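Burnby Snack Ledger: README

Burnby is a plain table of what people in one office ate between meals, written down by the people who ate it. It covers the third floor at Gronivo, where the nearest shop is a 15 minute walk and willpower is closer than that but harder to find.

The table has 2265 rows. Each row is one snack: time of day, kind, reason given. The reason column is free text and makes the best reading. "Meeting" is the most common entry, followed by "other meeting."

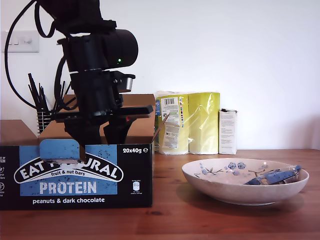 Cardboard box with its flaps open, on the table.

Files

snacks.csv holds everything. snacks_clean.csv holds the 1532 rows left after Gilberto Marulanda took out duplicates, blanks and a long argument about whether soup counts. It does not. The argument is kept in soup.txt for anyone with an afternoon to spare.

Times are local and rounded to the quarter hour. Entries stamped after 4 p.m. lean heavily toward chocolate, and so do the ones before.
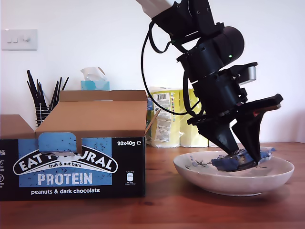

Snack bar in blue wrapping, white ceramic bowl.

Known problems

People lie about snacks. One contributor logged 90 apples in May and we have left them in, with our compliments. Kinds were typed by hand, so expect "cookie," "cookies" and "half a cookie (large)." Loading with Pemer works fine; Taipe chokes on the quotation marks and needs the strict flag turned off.

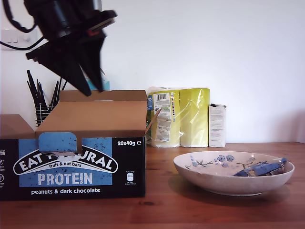
Can I use the reason column to study hunger?
You can try, but "hungry" hardly ever appears in it. Boredom and birthdays will get you further.

Questions and corrections go to Giuliana Cáceres, who also has the soup file in large print.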